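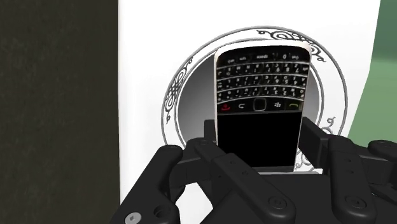 ## Nolgate dejará de enviar correos a su plantilla fuera del horario laboral

La distribuidora de material de oficina Nolgate aplicará desde febrero un acuerdo interno que limita el envío de correos y mensajes de trabajo por las noches, los fines de semana y durante las vacaciones. El texto se firmó en enero de 2019, después de tres reuniones entre la dirección y los representantes de los trabajadores, y afecta tanto a las oficinas centrales como al almacén.

Según el acuerdo, los mensajes escritos después de las siete de la tarde quedarán retenidos en el servidor y se entregarán a las ocho de la mañana del siguiente día laborable. Quien los escriba verá un aviso en la pantalla y podrá marcar el envío como urgente, pero tendrá que indicar el motivo. Los jefes de departamento revisarán esos motivos una vez al mes.

«Teníamos gente que contestaba pedidos desde la cama», explica Fotini Gavalas, responsable de personal. «El teléfono de empresa se entregaba el primer día y nadie decía cuándo había que apagarlo. Ahora está por escrito.»

La propuesta partió del equipo de atención al cliente, que atiende entre otras cuentas la de la cadena de cafeterías Tosto. Los encargados de los locales suelen hacer sus pedidos al cierre, y las respuestas se alargaban con frecuencia hasta la medianoche. Desde ahora recibirán una contestación automática con el horario de atención y un teléfono de guardia para incidencias de reparto.

La guardia es el punto que más discusión provocó. La dirección quería mantenerla como hasta ahora, sin turnos fijos ni pago aparte. Finalmente se repartirá entre cuatro empleados, por semanas, con un complemento en la nómina y una mañana libre al terminar el turno. Las llamadas de más de 15 minutos contarán como tiempo trabajado.

Vlastimil Rusnák, jefe de almacén, votó en contra en la primera reunión y a favor en la última. Le preocupaban las entregas de madrugada, cuando los conductores avisan de retrasos o de direcciones mal escritas. «Si un camión está parado delante de una persiana bajada, alguien tiene que contestar», dice. El texto definitivo deja fuera de la limitación las comunicaciones con los conductores en ruta - siempre que se hagan por la línea de guardia y no al móvil personal.

No todos están conformes. Oona Vuorinen, del departamento comercial, trabaja con proveedores de otros husos horarios y cree que el sistema la obligará a marcar como urgentes mensajes que no lo son. Ha pedido una excepción para su equipo, que se estudiará cuando el acuerdo lleve tres meses en vigor. Hasta entonces podrá desplazar su jornada dos tardes por semana.

El acuerdo no prevé sanciones para quienes lean el correo por su cuenta fuera de horas. Tampoco obliga a devolver los terminales al salir, una medida que se llegó a plantear y que la plantilla rechazó, ya que muchos usan el mismo aparato para las llamadas familiares.

Los empleados que tengan dudas sobre los nuevos horarios pueden dirigirse a la oficina de personal, en la primera planta, antes de que termine el mes.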